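Call for participants: Deciding Under Pressure, a leadership program for new and not-so-new managers

Applications are open for the next round of Deciding Under Pressure, run by the Hollis Centre for team leaders, shift supervisors, club presidents and anyone else who has people looking at them when something goes wrong. We have 24 places and we'd love to fill them with people from very different lines of work!

The program runs for seven weeks, one evening a week, starting in May. Each session is built on a real decision somebody had to make quickly – a site closure, a budget cut, a staff member in trouble – and you'll work through it in small groups before hearing what was done. 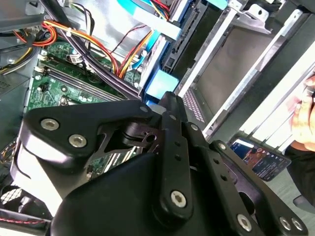 You don't need a degree or a fancy title. Last round we had a bakery owner sitting beside a hospital ward manager, and they argued happily about rosters until we had to turn the lights off.

Who should apply

You lead at least two people, paid or unpaid. You can come to six of the seven evenings. You're willing to talk about a decision you got wrong (we'll go first, and we have plenty of material).
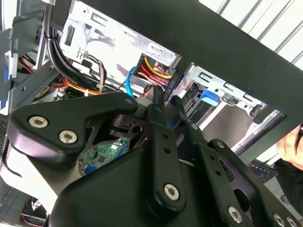
What it costs

The fee is $204, which covers the workbook, supper and two one-on-one talks with a mentor. There are a few half-fee places for people from small community groups. Just tick the box on the form – we won't ask for proof.

Who runs it

Elba Navarrete leads the evening sessions. She managed the Celtier depot through two mergers and still enjoys a good argument over a whiteboard. Baltasar Fuentealba looks after the mentors and will match you with one after the first week. 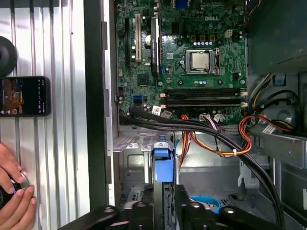
Mentors come from outside your own organisation, so you can speak freely. Most pairs meet over coffee, but a phone call is fine if you work odd hours or live out of town.

How to apply

Fill in the form at the front desk, Room 144, Pelar Building, or ask us to mail you one. Tell us in a page or less about your team and one decision you're putting off at the moment.
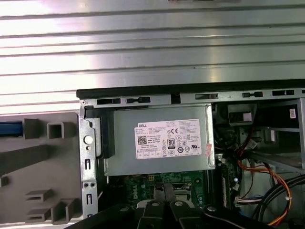
Please don't polish it too much. We read every page ourselves and we like the ones that sound like a person talking. Applications close 4 December 2018 and everyone will get a reply, including those we can't fit in this time.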